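# Getting the washing back to the right room: laundry in a shared student house

Housing and Everyday Living module, project report
Sep 29, 2026

## 1. Why we chose this

Travcombe is a shared house with one washing machine, one airer and a living room that everything passes through. Clean clothes tend to wait there until their owner comes home. Some go upstairs the same evening and some stay for days, and by then they have been sat on, moved to the windowsill or put back in with somebody's dirty things. Our project looked at that last part of the job, between the machine finishing and the clothes reaching a wardrobe.

We did not study detergents, temperatures or energy use. The group before us covered those in the Bonel report and we had nothing to add.

## 2. Method

We kept a log sheet on the inside of the kitchen door from February until the end of term. Each person who ran a wash wrote down the time it finished, where the load was put next and when it was taken upstairs. In total 61 loads were logged. Two sheets were lost when the door was repainted and we have not tried to guess what was on them.

For the first half of the period we changed nothing. For the second half we tried a simple rule: one basket per load, and the basket stands on the living room floor next to the sofa, never on it. Before that, most people tipped the load straight onto the seat cushions to sort it.

We also asked everyone in the house to fill in a short form at the end. The questions are in Appendix A.

## 3. What the baskets had to do

We borrowed or bought several types before settling on one. A fabric bag on a wire stand fell over whenever it was filled unevenly. A square crate was strong but would not go round the turn in the stairs without scraping the wall. A tall hamper was fine for dirty clothes but bad for clean ones, as you had to empty it to find a pair of socks at the bottom.

The type that worked best was a plain oval plastic basket, wide and open at the top, with a handle at each end. It can be carried against the hip with one arm, which leaves a hand for the banister. The holes in the sides let air through, so a load that is still slightly damp does not start to smell as quickly. It also costs very little. We spent 20 pounds of the project money on baskets and had some change.

## 4. Results

Before the rule, the usual resting place for a finished load was the sofa, followed by the airer and the back of a chair. After the rule it was the floor beside the sofa in nearly every entry. Loads were also taken upstairs sooner, though the log does not tell us why. The forms give some idea. Several people wrote that a basket in the way of their feet was harder to ignore than a pile of clothes on a cushion. One wrote that it was simply easier to pick up.

Mixed-up clothing was the bigger complaint at the start. Sports kit was the worst for this, because several of us have red tops of much the same size.

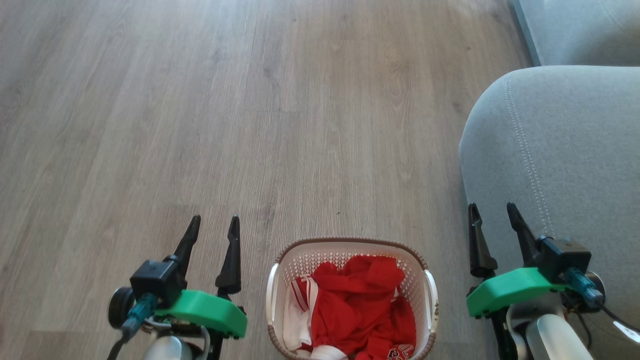 Keeping one load to one basket dealt with most of it. When the clothes are not spread out, they do not get gathered up with the next person's. We still had a few odd socks and one missing pillowcase, which was later found behind the machine.

The rule had one drawback. The living room floor has to be kept clear for it to work, and when we had visitors the baskets were pushed into the hall, where they blocked the cupboard with the meters in it. We tried marking a spot with tape but the tape lifted after a few sweeps.

## 5. Limits

This was one house and the people living in it knew they were being asked about laundry. That probably made all of us tidier than usual. The second half of the period also had better weather, and clothes dried faster, so part of the improvement may have nothing to do with baskets.

## 6. What we would do next

We would like to repeat the log at Goicoechea, where there is no shared living room and the machines are in the basement. We would also label the handles, as plain baskets look alike once there is more than one in the room. Wasum has agreed to keep the spare baskets in its store cupboard until the next group starts, and the log sheets are in the blue folder in Room 402.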